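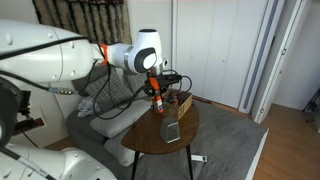
OK so I finished my first real chess tournament since high school and I have thoughts. Thread.

1/ It was the fall open in Tenholm, bottom section, 5 rounds over two days. I went in rated 921 and I was very much not the lowest kid on the list (kid being generous, I'm older than most of their parents).

2/ Round one I got paired with a boy who brought a juice box and played the London so fast I thought he had somewhere to be. He won in 23 moves. I hung a knight on move nine. I'd seen that exact trap in August and wrote it down and everything!

3/ Round two was better. Rook endgame, I was a pawn up, and I remembered to put my rook BEHIND the pawn. That's one whole chapter of my Ferri endgame book paid off right there.

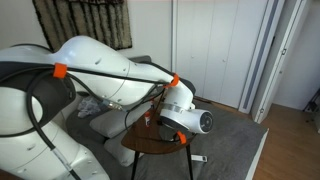
4/ Clocks. They used the Fidora ones and I had never touched one. I play on my phone, the phone hits the clock for me. I forgot to press it twice in round three and lost four minutes just sitting there looking thoughtful.

5/ Writing down the moves is also way harder than it sounds. My scoresheet for round four has Black playing the same move two times in a row. I tried to put the game into Luvel last night and it gave up at move 17. Fair enough.

6/ Round four was still my favorite though - 113 moves, king and queen vs. king and a pawn on the seventh, and it was a rook pawn, so of course it was a draw. We both laughed and went over it in the hallway for half an hour. Nicest part of the whole weekend.

7/ Final score 2 out of 5. One win, two draws, two losses. I'm weirdly happy with that? 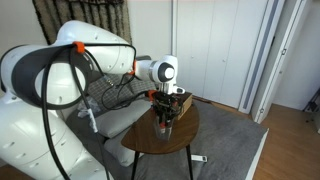
8/ A few of you asked: do you need a rating to enter one of these? Most opens with a beginner section will take you unrated, you just need the membership and the entry fee. Check the flyer for the section limits before you pay.

9/ Now the plan is 300 tactics puzzles before the next one, slow ones, no guessing. And I'm getting my own clock so I can practice hitting the thing.

10/ If anybody has a simple answer to the London for Black, my replies are open. Please keep it under ten moves of theory, I have a job.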